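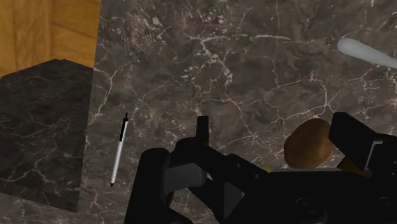 A reader in Cimton writes that her grandmother's recipes should stay in the handwriting they came in, and that the moment we type them up for the family archive we lose the very thing we were hoping to keep. I have been turning her letter over since Monday, usually with a cup of tea going cold beside me, and I do feel the tug of it.

My own people left Flerberg with very little paper. What they carried was talk: who married whom, which neighbour kept bees, the right way to salt a fish (there were three right ways, depending on the aunt). When our little community group began recording the older members, we ended up with 2,546 minutes of tape, and I'll admit I wept over a good many of them. The voices are glorious! But my cousins' children don't speak the old language, and for them those tapes are a lovely sort of music and little else.

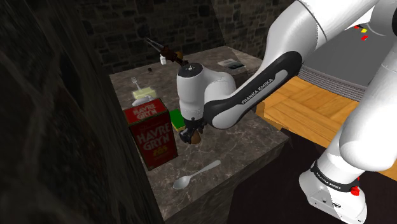 Vol. 3, No. 3

So I would say to our reader, with real affection, type them up. Translate them too, even badly, and put the flavour of the original alongside wherever you can. The Boruden collection, which my family gave its letters to, keeps the scan and the transcript together, and I've watched teenagers begin with the plain English and wander across to the brown ink to puzzle out a great-great-uncle's signature.

I know it's a great deal of labour, and I know somebody will grumble about the spelling of a village. Let them grumble, and write their version in the margin. My mother's side, the Ingvarssons, have been arguing over one vowel since before I was born, and I'd be sorry to see it settled.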